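Junda Proof Press, Set-up Guide
Section 3: Placing, leveling, first proof
Last updated: January
Print this page | E-mail this page

Read section 2 first (unpacking). If the cylinder is still strapped to the bed, stop, go back. Press weighs around 50 pounds without the feed board. Two people to lift.

3.1 Pick the table

1. Flat top, no wobble. Push down on each corner by hand. Rocks? Shim the legs now, not after the press is on it.
2. Clear off the part you need and sweep it. Grit under the feet will throw the level off later. 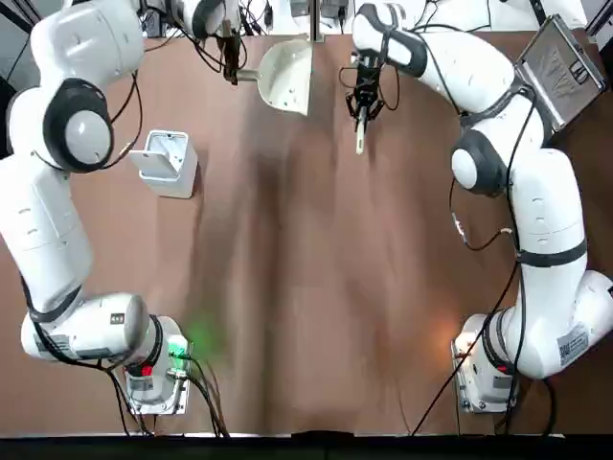 Brown tabletop in both. Dustpan out on the second.

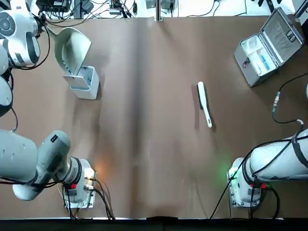 3. Leave room at the delivery end for your drying rack. Fresh proofs go there, so it should be within arm's reach.
4. Lift press by the side frames only. Never by the cylinder, never by the crank.

CAUTION: The cylinder is free to roll once the strap is off. Keep fingers out of the bed. Lock lever DOWN any time you are not printing.

3.2 Level the bed

1. Lock lever down. Feed board off.
2. Set a small level across the bed, near the crank. Turn the front feet untill the bubble centers.
3. Move the level to the far end. Same thing with the back feet.
4. Level lengthwise, down the middle. Adjust in pairs, quarter turns.
5. Go back and check step 2. It will have moved a little. Fix it.
6. Tighten the lock nuts. Snug, no wrench extensions.

Note: older presses (the 1924 pattern, flat steel feet) have no adjusters. Use brass shim under the feet. Don't use folded paper, it packs down in a week or so.

3.3 Packing

1. Open the cylinder clamp. Slide out the shipping card and toss it.
2. Hook the tympan sheet on the pins, pull tight, close clamp.
3. Add packing sheets behind it one at a time. Start with three.
4. Roll the cylinder over the empty bed, lock lever up. Should turn freely, no scrape. If it scrapes take a sheet out.

3.4 First proof

1. Set one large letter or a plain block in the center of the bed. Lock it up with the two magnets from the parts bag.
2. Roll ink out thin on a seperate slab. You want a soft hiss off the roller. Wet sucking sound = too much ink.
3. Ink the form, two passes.
4. Paper to the gripper bar, foot pedal or thumb catch depending on your model.
5. Crank steady, one direction, don't stop in the middle.
6. Look at it. Too light all over, add a packing sheet. Light on one side only, go back to 3.2. Punching thru the paper, take packing out.

CAUTION: Solvent rags go in a lidded metal can. Not in the trash.

3.5 Clean up

Form first, then roller, then slab. Wipe the bed dry and run a drop of light oil along both rails. Lever down. Replacement gripper springs are part 913, tympan pins come in the same bag.

Reader comments (4)

Lumturie Kelmendi: Does step 3.2 apply if the press is bolted down? Mine came with holes in the feet.

Radomir Nikolaidis: Yes, level first, bolt second, then check it again. Bolting pulled mine out at the crank end.

Ljubica Ionescu: Three sheets was way too much on mine, started with one and worked up. Cotton paper though.

Despina Kelmendi: Parts bag only had one magnet. Wrote to Junda, waiting to hear.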